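## 4. First Moves with the Mokov Gripper

You've bolted the arm down, the Linley software is installed, and the status light is solid green. Now comes the fun part! By the end of this section the gripper will be opening and closing on your command, and you'll have saved a home position you can come back to whenever things get tangled.

Set aside 90 minutes the first time through. Most people need less, but it's much nicer to do this without a meeting waiting at the other end.

### 4.1 Before you power up

1. Clear the part of the table the arm can reach. Cups, cables, screwdrivers, all of it.
2. Check that the red stop button is within reach of your chair and that it's popped out.
3. Plug the gripper cable into port G on the wrist. The plug goes in one way only, with the flat side toward the fingers.
4. Turn the collar a quarter turn until it clicks.
5. Switch on the Clallel controller and wait for two beeps.

**Caution:** Never plug or unplug the gripper cable with the controller on. You can damage the wrist board, and a new wrist board means taking the whole forearm apart.

If you get one long beep instead of two, switch off, reseat the cable and try again. A second long beep usually means a bent pin (see 9.2).

### 4.2 Zeroing the fingers

The gripper needs to learn where "closed" is. This takes a few seconds and it's oddly satisfying to watch.

1. In Linley, open **Tools > Gripper > Zero**.
2. Keep your hands away from the fingers and press **Start**.
3. The fingers open all the way, then close slowly until they touch.
4. When the screen says **Zero saved**, press **Done**.

Repeat the zeroing whenever you change fingertips, and again after every 3000 grips. Linley keeps count for you and shows a small wrench icon when it's time.

**Note:** Small chips and scuffs along the tips are normal wear and won't upset the zero. Swap the fingers if a tip is bent, cracked, or catches on a cloth when you wipe it.

### 4.3 Setting the force

Force runs from 1 to 36 on the slider. Start low. Really low! It's surprising how much a soft grip can pick up, and you'll get a better feel for the hardware by working your way up.

- **1 to 8:** foam, paper cups, ripe fruit
- **9 to 20:** plastic bottles, small boxes, most toys
- **21 to 36:** metal parts and hand tools

**Caution:** Don't use your finger to test a setting above 8. Use the foam block from the accessory bag.

### 4.4 Saving a home position

Home is where the arm goes when you press **H**. Pick a pose where the fingers are well clear of the tabletop and point away from you, toward the far end of the table.

1. Hold the **Free** button on the forearm. The arm goes slack, so support it with your other hand.
2. Move it slowly to the pose you like.
3. Let go of **Free** and wait for the click of the brakes.
4. Set the finger opening to **Narrow**.
5. Press **Save as Home**.

In Linley, open the **Wrist View** tab. With the fingers set to Narrow, you want to find both of them low in the middle of the picture, side by side with a thin gap between them, and plenty of bare table beyond.

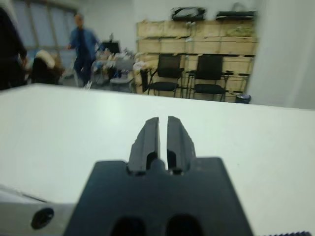 Nantana Chareonsuk suggests saving a second home, a good bit higher, for days when you're working with tall objects; she got tired of knocking bottles over on the way back and says the extra slot fixed it in a minute. We liked that so much that the current Linley release has a **Home 2** button, right under the first one. Hold **Shift** and press **H** to use it.

### 4.5 Your first grip

1. Put the foam block on the table, a hand's width in front of the fingers.
2. Press **H**, then choose **Jog** and bring the arm down until the fingers straddle the block.
3. Set force to 4 and press **Close**.
4. Raise the arm slowly with the up arrow.
5. Lower the block to the table and press **Open**.

If the block slips, go up one step at a time. If it tilts, the fingers are off center, so jog sideways a touch and try again.

Once that feels easy, try the Rizk cube set from the accessory bag. The smallest cube is a great little challenge. Section 5 covers recording a motion and playing it back.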